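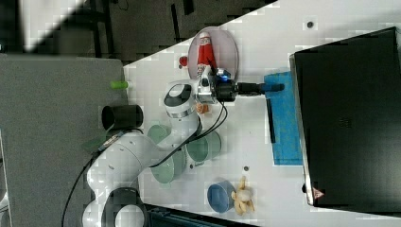 Families in Herncombe will be able to borrow a full play kitchen from Saturday, when the town's toy library reopens in its new room on Gwynne Street.

The library has been closed for 8 weeks while its stock was moved from the old premises behind the swimming pool. Everything had to be checked, cleaned and relabelled before it could go back on loan, and the play kitchen pieces were the last to be dealt with.

Sioned Hughes, who manages the library, said pretend food and kitchen toys were borrowed more than anything else it owned, ahead of train track and dressing-up clothes. Last year members took out 1218 items between them.

"We had kitchen things in every box in the building," she said. "A pan in one, its spatula in another, and fruit at the bottom of the jigsaws. People would borrow a colander and come back the next morning asking if we had anything to put in it."

The pieces have now been brought together so that they can go out as one loan. There are pans, a slotted spatula, a colander, bowls, cups and a toy toaster oven, along with food that includes strawberries, a banana bunch, an orange and a bottle of ketchup.

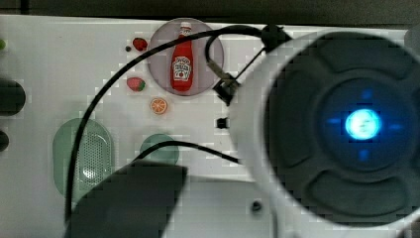

Ketchup was the item members asked after most often during the closure, Ms Hughes said. The library used to own several bottles and lost all but one of them over the years, mostly down the backs of sofas as far as she can tell. Borrowers will be asked to count the food back into the bag before returning it, and a printed list will be tied to the handle.

A kitchen loan lasts three weeks and costs £2. It can be renewed once, either at the desk or by telephone, provided no other family is waiting. The charge for a lost piece of food has been dropped, although the library would still like to know what has gone missing so that the list can be corrected.

The larger items can also be borrowed separately. Ms Hughes said the toaster oven tended to go out by itself, often to childminders who already had plenty of plates and cups.

Rónán Ní Bhriain has been a member since moving to the town and has two children under five. The family borrowed parts of the old kitchen stock most months.

"Ours play cafés for hours," Rónán said. "You get served a strawberry on a plate and you have to pay for it, and then you get served the same strawberry again. I'm looking forward to having the pans and the food arrive together. We've been making do with my saucepans since the summer and I would quite like them back."
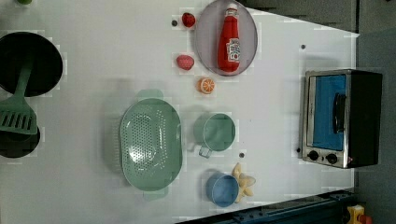 Pans, a colander, cups, fruit and the toaster oven among the toy kitchen pieces.

The new room is on the ground floor, next door to the Nirau bakery, and has space for pushchairs inside the entrance. The old premises were up a flight of stairs, and several members had said they found it hard to carry the bigger toys down with a child in tow.

Shelving was supplied by Ravia, a local joinery firm, which fitted it in September. The lower shelves are set at a height small children can reach. Puzzles and games with small parts will be kept higher up — staff will fetch them down on request.

Children will be able to play in the room while their parents choose, and a low table has been put by the window. Existing membership cards remain valid, and anyone whose membership ran out during the closure can renew at last year's price until the end of the month.

The library opens at 10am on Saturday. New members should bring proof of address. Toys borrowed before the move can be handed in at the desk on the day, and no late fees will be charged on them.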